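Iken Hallway Supplies
Cloths and towels > Shared spaces

Ferholm Corridor Cloth, rust

Sold in packs of five
Color: rust only
Weight: 238 gsm
Edges: stitched all round
Wash: warm, no softener
Stock: in stock, ships from the main shelf

Add to basket | Save for later

What it is

I've been selling the Ferholm for a good while now and it's still the cloth I grab first when I have a hallway to do. It's a soft towel-type cloth, medium weight, made for the surfaces you meet in shared corridors: painted brick, metal doors, baseboards, elevator doors, all the stuff that people lean on, brush past and put their fingers on. I like it because it folds small and stays folded, and because it has enough body that you can bunch it into a knot and push the knot into a corner (door frames are full of corners, and they're all dirty).

The color is a reddish brown that Ferholm calls rust. People write to me asking for gray or blue and I have to tell them no, it only comes in the one. I've come round to it. You can spot it on a gray floor from the far end of a hall, and it doesn't wander off into the kitchen drawer with everyone's dish towels. 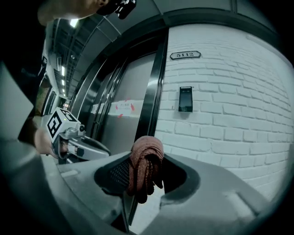 Ferholm cloth in rust, bunched up, with a brushed stainless elevator door behind.

On elevator doors and other brushed steel

Brushed steel is fussy! It shows every fingerprint, and if you go across the grain you'll be looking at your own swirls every time you wait for the elevator. Fold the cloth into a flat pad, get it barely damp, and go in long strokes the same way as the brushing. Then turn it to a dry face and go over the same strip again before you move along. I do the door first and the trim after, otherwise I end up dragging grime from the frame back over the shiny part.

If there's a paper notice taped to the door, work up to the tape and stop. Please don't try to clean under a loose edge. I did that once on my own landing and took half the notice with me, and then had to go knock on a door and ask for another copy.

For old tape marks (red tape is the worst for this, I find, it leaves a pinkish line) a tiny bit of Kalniņš hand soap on a corner of the cloth does it. Rub in small circles on the mark only, then wipe with the grain. Leave it a minute if it's stubborn. Try it somewhere low down first if your door has any kind of coating on it.

On painted brick

White painted brick is what I bought my first pack for. It looks so clean when it's fresh and then one winter goes by and there's a gray band at shoulder height where everybody's coat has been. A flat mop skates over the faces and leaves the mortar lines dirty, and a scrubbing brush can scuff the paint. With this cloth I do the faces flat, then roll it lengthwise into a sort of fat sausage and run that along the mortar lines, one course at a time. It takes patience. Put something on to listen to.

Start at the top and let any drips run onto wall you haven't done yet. I change to a fresh cloth when I get down near the floor, and I keep that one for the baseboard. A dark baseboard will hide an awful lot of dirt, so run a finger along it if you want a nasty surprise.
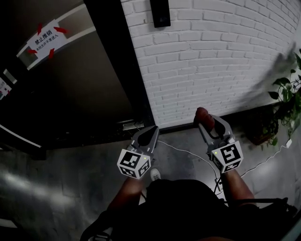
White painted brick with a dark baseboard, next to a dark door with a paper sign held up by red tape.

A word on damp: keep the cloth wrung out hard near anything electrical on the wall. Entry panels, card readers, call buttons, whatever you've got. I never spray toward them. I use a dry cloth for the screen part and a barely damp corner around the outside, and I keep the wet bucket well away so I'm not tempted.

On doors and frames

Dark metal doors are easier than steel-colored ones but they do show streaks when the light comes from the side. Same method, less water. The frame usually gets forgotten, so I do that first, top to bottom, with the cloth bunched in my fist. If your door has a bar or a band across it, remember the top edge of it, where the dust sits.

Paper signs are a whole subject. "No soliciting" signs like the 禁止推销 one on our door tend to get put up once and then stay for years, so you're always cleaning around them. Dry cloth only, one light pass from the middle outward, and press the tape back down at the corners while you're there. 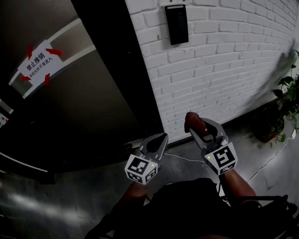

Washing and how long they last

I wash mine with other dark things, warm, and hang them up. The first wash lets go of a little color, so keep them away from anything pale that you care about. No fabric softener, please, it makes the cloth smeary and then you'll blame me. The tumble dryer on low is okay but the edges go wavy.

After seven washes mine were a shade lighter and a bit softer, and the stitching was fine. The oldest ones get demoted to floors.

What customers say

"Bought one pack in November, back for another. Good on our stairwell door. I wish there was a loop to hang them by." Aušra Urbonaitė

"Very decent cloth. It arrived folded tighter than I expected and I thought there were pieces missing. There were not." Engelbert Baumgartner

(On the loop: I've asked Ferholm about it and they're thinking it over.)

Goes well with

Kalniņš plain hand soap, bar
Rasov narrow bucket, fits between a door and your knees
Rasov wringer insert for the same bucket

Delivery and returns

Orders placed before noon go out the same afternoon. You can send back an unopened pack, and if a cloth comes apart at the edge in normal use, send me a picture of the seam and I'll put a new one in the mail.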